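The Long Goodbye to My Junk Drawer

By Glenys Fairweather
March 12, 2023

My mother had a junk drawer, and her mother had one too, so I figure I come by mine fairly. It's the second one down, left of the stove, and for the past year or so it has only opened about as wide as my hand. Something in there stands up when you pull. I used to think it was the potato masher, but the potato masher lives somewhere else now and the drawer still sticks.

So in January I decided to clean it out, and then I decided to write about cleaning it out, which is how you get a magazine to pay you for a chore. I gave it one Saturday. It took most of the winter!

The first thing I learned is that I own a lot of keys. Big ones, tiny ones, one that looks like it belongs to a diary. I carried them around the house like a jailer and tried every lock I have, and two of them worked (the shed, and a suitcase I gave away, so make that one). I couldn't throw the rest out. I put them in a jar. The jar is now on the windowsill and looks sort of nice when the sun hits it, which I realize is not the same as getting rid of them.

Then there were the takeout menus. I had three from Pascual, the little place on the corner that closed when the owner moved back to be near his daughters, and I sat on the kitchen floor and read one all the way through. Lamb stew with white beans. Those little almond cakes. I could have told you exactly which night of the week I ordered what, and who was at the table.

I called my friend Firouzeh Shokri about it. She helps people sort out their houses for a living, and she has seen some 200 kitchens, so I thought she'd be stern with me. She laughed. "Everybody calls me about the garage," she said, "and then they cry about the drawer."

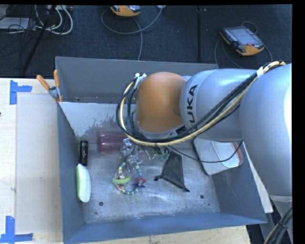 Her method is pretty simple. You dump everything onto a bed sheet, so you can't quit halfway unless you want to sleep on batteries. You pick out what you used in the last month and put that back first. Everything else goes in a shoebox with the date on the lid, and if you haven't opened the box by June, out it goes. She doesn't make anyone look inside again before it leaves, and she says that's the part people thank her for.

I liked the sheet. I did not like the shoebox. I filled one, then I filled a boot box, and then I was looking around for something that might have held a coat.

My sister, who lives in Otley and has never kept a rubber band in her life, thinks the whole thing is silly. She has a drawer with scissors in it. Just scissors! I visited last fall and went looking for a birthday candle and a bit of tape, and she had to go knock on her neighbor's door for both. I felt pretty smug about that all the way home.

What went back in mine, if you're curious: the good scissors, the bad scissors, tape, the flashlight, a tape measure, birthday candles, a ball of string, the one pen that writes, and a Pascual menu. I kept just the one. The drawer slides all the way open now, and I keep opening it when I walk by, the way you do with a new refrigerator.

The thing that had been standing up in the back was a wooden spoon, by the way, a short one with a burned handle. I'd blamed my son for losing it years ago. I called him up and said I was sorry, and he had no idea what I was talking about.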